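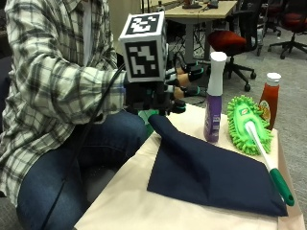 Dressed for the Work at Hand

The written dress code is one of the least read documents in most organizations, and one of the most argued over. It is usually handed to new employees on the first morning, filed with the parking form, and not seen again until a manager and a member of staff disagree about a pair of shoes. Over the past decade many employers have quietly retired theirs. Others have rewritten it, and the way they have done so says a good deal about how authority now works on the office floor.

Zinutach, an insurance administrator with 1,908 employees and its main offices in Wimcombe, took the second course. Its former code ran to 20 pages. It set out the acceptable width of a necktie, the months in which a jacket could be left on the chair, and the colors permitted for hosiery. Denim was barred at all sites, including the mail center and the records warehouse, where few employees ever met a client. The current version fits on a single sheet.

Rukhsana Warraich led the revision as the company's director of workplace policy. Her first step was to ask each department for the complaints it had handled under the old rules. Most concerned fairness. Warehouse staff had bought trousers that wore out within a season. Employees on lower pay grades had spent a larger share of their wages on clothing than the managers who enforced the standard. Women had been corrected more often than men, and frequently over items the code did not mention.

"We had a rule for almost everything and an explanation for almost nothing," Warraich said. "People will accept a limit if they understand what it protects."

The new sheet names what it protects. Clothing must be safe for the task, clean, and suited to whoever the employee expects to meet that day. Jeans and flannel shirts are acceptable in all departments. Closed shoes are required wherever goods are moved. Staff who attend hearings or visit policyholders at home are asked to wear a jacket, and the company pays a yearly allowance toward one.

The change was tested for 6 months in two divisions before it was adopted elsewhere. Managers had feared a decline in courtesy toward callers, and supervisors reviewed recorded calls with that concern in mind. They found no difference they could attribute to dress. What they did report was a sharp fall in the time spent on the subject itself. Under the former code, a written warning over clothing required a meeting, a witness and a signed note, and a single case could occupy most of an afternoon. 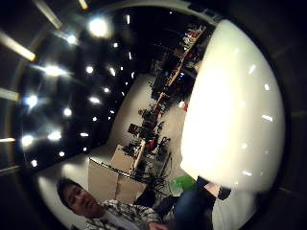

Checked shirts and denim, once kept for the weekend, are now common indoor wear.

The history of office clothing offers some support for a lighter hand. The dark suit became standard among clerks because it hid ink and soot, and it stayed long after both had gone. Soft collars were resisted, then permitted in summer, then forgotten as a point of dispute. The casual day at the end of the working week began in many companies as a small reward. In time the exception spread until the rule had little left to govern.

Not every employer has been persuaded. Bangash, a family-owned firm of estate agents, continues to require a suit and polished shoes in all 35 of its branches. Its partners argue that a client selling a home is entitled to a visible sign of seriousness, and that a common standard spares junior staff from guessing. The firm supplies two suits to each new employee and pays for alterations. Turnover among its agents is low, and few of them have asked for a change.

Warraich does not regard the Bangash approach as a mistake. An employer that pays for the clothing, she observed, has already answered the hardest question. Her concern is with organizations that demand a formal appearance, leave the cost to the employee, and settle disputes by the taste of whichever supervisor is on duty.

Fuloment, a payroll services company that consulted Zinutach on its own policy, has added a clause on religious and medical needs, placed at the top of the page instead of in an appendix. Employees need no longer apply for an exemption, and a head covering or a supportive shoe is treated as ordinary clothing. Zinutach intends to adopt similar wording when its sheet is next reviewed in December.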